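Tuhiwai Craft Hall - Room 2 opening checklist
Baskets, tables and shelving
Checked by: Saskia Pomare
Date: Monday, April 14, 2025
Asset sheet: 2426
Previous check: September, by Pieter Smits

Marks used: OK, FIX (can stay in the room, needs work), OUT (taken off the shelf today)

1. Floor and doorways

1.1 Main door opens fully and stays open on its hook - OK
1.2 Side door clear of stacked chairs - OK
Comment: What a difference from last time! The chairs now live along the back wall and you can walk straight through with a full tray.
1.3 Floor free of trip points - FIX
Comment: The edge strip by the sink has lifted at one end. I pressed it down and taped it. Tegan Prendergast has the right screws and will do it before the Thursday group.
1.4 Mats flat, no curled corners - OK

2. Tables

2.1 Legs locked, no wobble - OK
Comment: Leaned on every one of them with my full weight. Solid.
2.2 Tops clean and free of chips - OK
Comment: The white tops are holding up wonderfully. One has a faint ring from a paint pot that I couldn't shift, but the surface is smooth and it won't snag anything.
2.3 Table edges smooth to the hand - FIX
Comment: Rough spot on the underside of the table nearest the window, right where small knees go. Sanded lightly today, wants another go.

3. Woven baskets

My favorite part of the sheet, so bear with the long comments. These baskets get used for everything (yarn, fruit, spare aprons, lost gloves) and a woven basket will tell you a lot if you give it a proper look in good light. Bring each one to a table, turn it slowly, and run a fingertip along the rim before you do anything else. Go gently the first time round, as a broken strand can be sharp.

3.1 Rim braid tight all the way around, nothing sprung loose - OK
Comment: Corners are where it starts, so check those twice. I found one loose end on a small round basket and tucked it back in. It has stayed put so far.
3.2 No sharp or split strands, inside or out - FIX
Comment: Two split strands on the tall basket by the door. Trimmed and marked with a bit of red thread so Ngaio Ashby can find them. Please don't pull the thread out!
3.3 Bottom sits flat on the table, no rocking - OK
3.4 Weave even along the walls - OK
Comment: Tip the basket toward the window and look through the side. The gaps should be a similar size along a row. If a few have spread wider than the rest, the wall has been stretched, usually by someone cramming in one more ball of yarn.
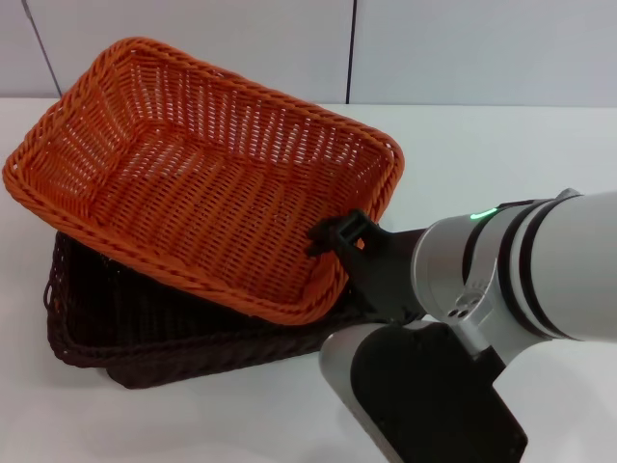
3.5 Nested baskets come apart easily - OK
Comment: Baskets of nearly the same size love to jam together. Lift the upper one by the rim and let it tilt a little as it comes away. If it won't budge, hold the lower one down with your other hand and ease it from the opposite corner. Never yank. A yank is how we lost the old bread basket, and I'm still a bit sad about it.
3.6 Color not rubbing off - OK
Comment: Did the damp white cloth test on the dyed ones. Cloth came up clean, which made my morning. The Jastadon dye had me worried back when we first tried it, and I take it all back.
3.7 No damp, mold or musty smell - OK
Comment: Stuck my nose in every one. They smell like dry grass. Lovely.
3.8 No crumbs, pins or staples in the corners - FIX
Comment: Pins! Shook them out over a tray. Delwyn Ormsby, could you remind the sewing group to use the tin?

4. Shelving and storage

4.1 Shelves fixed to the wall, brackets tight - OK
4.2 Heavy items below shoulder height - OK
4.3 Basket stacks no more than 2 high - FIX
Comment: One stack was leaning badly. I split it up and there was plenty of room on the lower shelf all along.
4.4 Step stool feet in good shape - OUT
Comment: One rubber foot is missing. It's in the office, key 401, until the new foot comes. Use the Menis stool from the kitchen for now, and put it back after.

5. Light and air

5.1 All lights working - OK
5.2 Windows open and latch - OK
Comment: The middle latch used to need a thump and now it glides. Thank you, whoever oiled it!
5.3 Baskets kept clear of the heater - OK
Comment: Still worth saying at every session. Dried-out wicker gets brittle and then you're back to 3.2.

To do before the next check
Edge strip by the sink - Tegan
Second sanding, window table - Saskia
Split strands, tall basket - Ngaio
Stool foot - Pieter to order
Pin tin reminder - Delwyn

Signed: S. Pomare
Copy to the folder behind the door.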